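Filed under: Home Tech, Robots

Can a machine clear the table yet?

Zukness says its kitchen helper can now sort small items into baskets without a person guiding it – slowly. The firm ran 120 tries in December at its test room in Sosa, using toy food in place of the real thing.

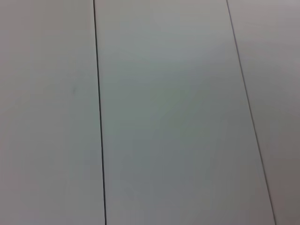
Light gray panels with thin dark seams, seen up close.

Picking up one item and placing it in a basket took seven seconds on a good run. Small rounded pieces were the hardest, the firm said, and caused most of the failed tries.

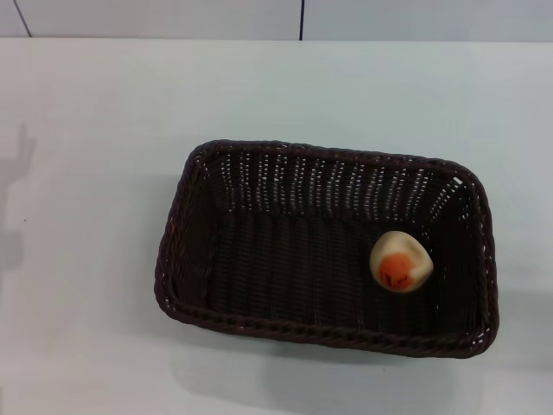 What comes next

Zukness plans 2000 more tries with heavier items, then a shop-floor trial with grocery chain Fendudent. Shelf stocking is not part of the plan – the firm says that work is still too hard for the machine.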